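Kondeden Discovery Centre
Learning Pages for Young Readers

What Is Grey?

Grey is one of the most common colours in the world. It can be found in rain clouds, pebbles, elephants, footpaths and the fur of many kangaroos. Even so, you will not find it in a rainbow. This page explains what grey is and how people make it.

Light and dark

We see things when light bounces off them and enters our eyes. A white sheet of paper sends back most of the light that falls on it. A piece of black cloth soaks up most of the light and sends back very little. A grey object is somewhere in the middle. It sends back some of every colour of light, in fairly even amounts, and keeps the rest.

If an object sends back a lot of light, we call it light grey. If it sends back only a little, we call it dark grey or charcoal.

Why is there no grey in a rainbow?

A rainbow appears when sunlight is spread out into its separate colours by drops of water. Grey is a mixture of those colours, so it has no band of its own. White, black, brown and pink are missing from the rainbow as well.

Why do rain clouds look grey?

Clouds are made of tiny drops of water or bits of ice. A thin cloud lets plenty of sunlight through and looks white. A thick cloud scatters much of the light away before it can reach the ground. The bottom of the cloud is then in shade, and we see it as grey. From an aeroplane flying over the top, the same cloud may look bright white.

Warm and cool greys

Greys are not all alike. A grey with a little red or yellow in it is called a warm grey. A grey with a little blue in it is called a cool grey. The difference can be hard to see until two greys are placed side by side -- try it with pebbles or scraps of paper.

The Hundance Room at the Centre has a wall chart of 649 greys, arranged from the lightest to the darkest. Visitors are welcome to hold an object against the chart and look for its nearest match.

Activity: make a grey ladder

You will need white paint, black paint, a brush, a jar of water and a strip of paper.

Fold the strip to make 7 boxes. Paint the first box white. Add one small drop of black to your white paint, mix it well and paint the next box. Keep adding black, a drop at a time, until you reach the sixth box. Paint the last box with plain black. Rinse your brush as you go and let the strip dry flat.

Words to know

Shade: a darker form of a colour, made by adding black.
Tint: a lighter form of a colour, made by adding white.
Neutral: a word for colours such as grey, black and white.

Page last checked 16th October.

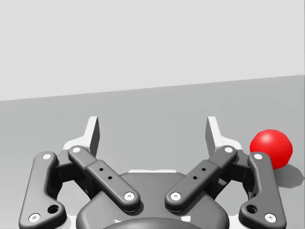
Greys in a picture made on a computer. The surface is slightly darker than the wall behind it.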